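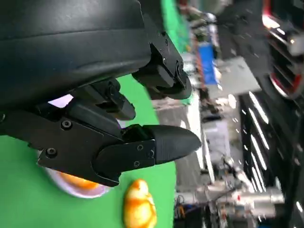
# Buying a two-arm bench setup: common questions

These answers are for departments filling in the Drustia equipment request form. If your question isn't covered, add it to the form under "Other" and the purchasing desk will reply there.

## Do we order the hands with the arms?

No. Arms and hands are separate lines on the form. Seidel quotes the arms, and the hands come through Greltia. Order both in the same month or the mounting plates may not match.

## What does a hand cost?

The current Greltia price is $3,204 per hand, before tax. A two-arm bench needs two. Shipping is charged once per order, so combine requests with another group if you can.

## Should we budget for a third hand?

Yes, if the bench will run more than 14 hours a week. A spare on the shelf costs less than a bench standing idle during a repair. Groups with lighter use can share one of the pool spares.

## Which parts wear out first?

Fingertips and finger pads, then the hinges. Put $160 per bench per year on the consumables line. Screws are not included in the pad kits and have to be ordered separately.

## What else goes on the table?

Very little. For pick-and-place work, plan on a plain single-color covering, a shallow plate or bowl, and a few light objects with different shapes. Toy food works well and is cheap. A ribbed pumpkin and a curved shrimp ask for quite different grips, so buy a mix – a bag of identical blocks won't get you far.
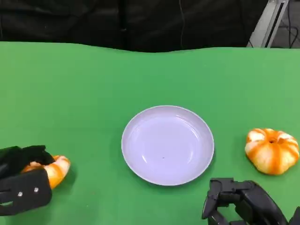 ## Do we need a backdrop?

It's optional, but most groups end up buying one. Plain black fabric is fine. Put it under "Furnishings," not "Equipment," or the form will be sent back.

## How much room should we plan for?

Allow 48 inches of clear floor on the side where people will stand. Cables need their own route to the wall, so check where the outlets are before you choose the spot. Facilities will not move outlets after delivery.

## Can we lease?

Kirnatton leases complete benches by the year. Leasing makes sense for a single project with an end date. For anything longer, compare the total with the purchase price first – the lease doesn't cover pads or fingertips.

## When are requests due?

The form closes at the end of July. Late requests go into the next budget year. Quotes must be attached as PDFs, one per supplier.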